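Nolteo Manipulation Software
Progress report, second reporting period
Prepared for the Iltel program office by Ok-hee Jang, software lead

Summary

Work in this period covered the bimanual planning stack (Plinier), the perception module for translucent containers, and the replay tooling. Planning and tooling are on schedule. Perception is behind by one deliverable, explained under Open items. No change to the budget is requested.

Planning

Plinier now plans both arms in a single joint configuration space when their workspaces overlap, and falls back to independent planning when they do not. The earlier version always planned the arms in sequence and treated the first arm's swept volume as a fixed obstacle for the second. That was safe but slow, and it rejected a large share of tasks in which the arms needed to pass close to each other over the middle of the table.

The switch between the two modes is made by a conservative overlap test on the bounding volumes of the links. Cables are included in the collision model as padded capsules attached to the upper links. The padding is set by hand in the configuration file and must be reviewed whenever cable routing changes. We have not found a satisfactory way to automate this and do not plan to try within the current grant.

Time allowed for a joint plan is capped at 2 seconds. If the cap is reached, the planner returns the best sequential plan instead and writes a warning to the log. The cap can be changed per task, but we ask partners to leave it alone during evaluation so that results stay comparable.

Perception

The main difficulty remains amber and frosted plastic. Depth readings on these surfaces are incomplete, and the missing regions move as the viewpoint and lighting change. Filling the holes by interpolation gave shapes that looked plausible but were shifted toward the tabletop behind the bottle, which led to grasp targets placed too deep.
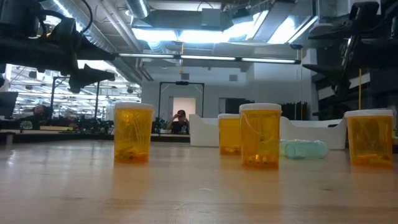
The current module, Ji, no longer tries to repair depth before segmentation. It segments the color image first, fits an upright or lying cylinder to each mask, and uses depth only where the cap or the table contact line gives a stable reading. White caps are a useful anchor: they are opaque and return dense depth. For a container lying down, the cap may be hidden or absent, so the fit relies on the outline and the table plane alone. The estimated yaw in that case has a 180-degree ambiguity, which is passed on to the planner as two candidate grasps.

Partial occlusion is handled by scoring each fit against only the visible part of the outline. When one container stands in front of another, the rear fit is marked low confidence until the front one has been moved and the table has been observed again. This costs an extra perception cycle but removes a class of error in which the two masks were merged into one wide object.

Contents seen through the wall were being segmented as separate objects. Ji now suppresses any mask fully enclosed by a container mask. The rule will need to be revised if open trays are added to the task set.

Tooling

The replay tool reads recorded episodes and runs any version of the stack against them without hardware. The regression set holds 1693 episodes. A full run is started each night at the office and the report is ready by morning. Each report lists the episodes whose outcome changed between versions, with a link to the recorded streams and the planner log.

Of the 29 defects opened in this period, 15 are closed. Most of the remaining defects concern log formatting and time alignment between the camera and joint-state streams. The alignment defects have priority, as an offset between streams can look like a calibration error and has already misled us once.

Configuration files are now checked against a schema at startup. Unknown keys stop the program. This broke several older partner files, and a conversion script is included in the current release.

Open items

The confidence calibration for Ji was due in September and is not complete. The scores rank fits correctly in replay, but they are too high for lying containers, and a fixed threshold therefore lets through some poor grasp targets. We will fit a separate calibration curve for each pose class. The labels needed for this are being prepared.

The emergency retreat motion is still planned one arm at a time. Moving it to the joint planner requires a guaranteed response time that Plinier does not currently provide. Until this is resolved, retreat paths are precomputed for a fixed set of poses and checked when the program loads.

Next period

Deliver the Ji calibration and the revised yaw handling. Close the stream alignment defects. Freeze the Plinier interface and send the draft to Iltel for comment before the evaluation release is tagged.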